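4.2 Simulated bedroom task

The student team built the bedroom in Kollen, the simulator used throughout the course project. Each of the 3554 episodes starts from a new base pose, and small items on the bed are shifted between resets. The bear serves as the fixed landmark — its pose is never randomized.

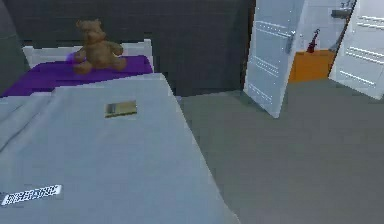
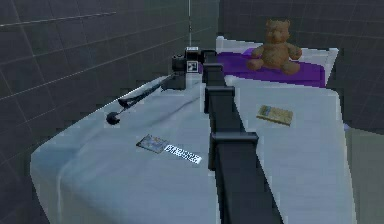
Figure 3. Bedroom environment in Kollen, with the teddy bear at the head of the bed.

4.3 Training split

We held out 100 episodes for testing.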